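Ticket: Plavano order sheet upload stalls
Status: open, waiting on Fluvo
Product: Fluvo stock sync
Site: Châu store, back office

Problem
Sheet upload stops at 22 percent, no error, spinner just keeps going. Started Thursday after the sync update. Small sheets go thru fine, anything over 100 rows hangs.

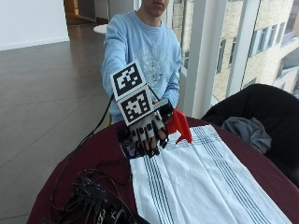
Same on both office PCs, so prob not the browser. Cleared cache anyway, no change.

Tried so far

1. Split the sheet. 800 rows cut down to batches of 100. All loaded. Slow but we can order.

2. Checked the household lines for odd characters. White cloth with the blue-gray stripes had a stray quote mark in the name, removed it. Still stalls.

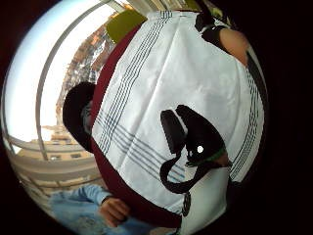
3. Re-exported from Cinus as plain CSV. 130 rows, hung at 22 again.

4. Snacks only. The blue pack has a very long ingredients field, blanked it out. No differnce. 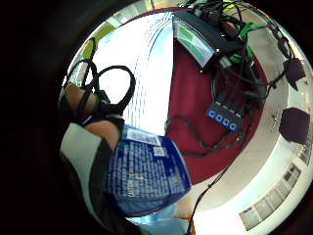
5. Sauces and bottles only, incl. the red bottle, under 100 rows. Fine first time.
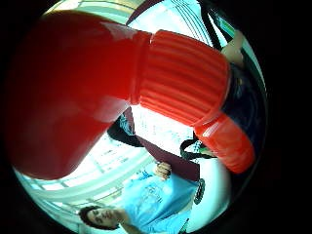 Need from Fluvo
Is there a new row limit? If yes can it go back up. Log attached from the 130 row try. Order cutoff is 4 pm, pls reply before then.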